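Unit 4: Waste and resource use in schools
Handout 2, reading for the March tutorial

A waste audit sorts one day's rubbish into streams and weighs each one. At Vinonstead the audit covered 814 students and came to 61 kilograms, almost half of it food scraps. Bring a calculator.
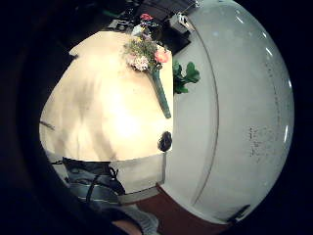
Organic waste is the stream most schools deal with first. Fruit peel, bread crusts and lawn clippings can all go into a compost bay. So can cut flowers, such as the bouquet lying on the cream tabletop, once any ribbon, wire or plastic sleeve has been taken off. Chop thick stems short before adding them. Cover each load with dry leaves.

Palent Primary used three bays of 1000 litres each. Soriano College chose worm farms and kept meat and citrus out of them.

For the tutorial: draw up a one-page audit sheet for your placement school. Leave a column for contaminated recycling.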